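Jorthorpe Telly Club is looking for people to watch television with us (and then argue about it)

We are the small team behind the Tradmont recaps, and with a new series of the dating show starting soon we need more voices on our weekly panel. Last July 328 of you sent in your predictions for the final, and almost 100 stayed for the live chat afterwards, so we know you are out there and that you have opinions!

Panellists watch each episode as it goes out, jot down a few thoughts and join a friendly phone-in the next evening, hosted by Innes Baxter. You don't need any experience, a clever theory or a good microphone. If you shout at the sofa when somebody gets sent home unfairly, you will fit in very nicely.

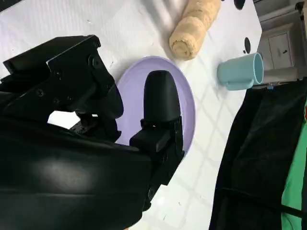
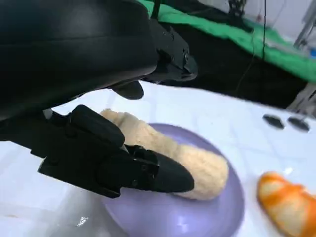 Both pictures: the plate, with black gripper fingers over it

We ask that you can manage at least six episodes, that you are 18 or over, and that you keep spoilers to yourself, however tempting it gets. First-time viewers are as welcome as those who have seen every series twice, and we would dearly love to hear from a few people who can't stand the show but somehow never miss it. It is unpaid, I'm afraid, but the company is lovely.

To put your name forward, send Hok-lam Liu a few lines through the contact form, telling us your favourite exit and why, by Sep 25, 2024. We reply to everybody, though it may take us a little while.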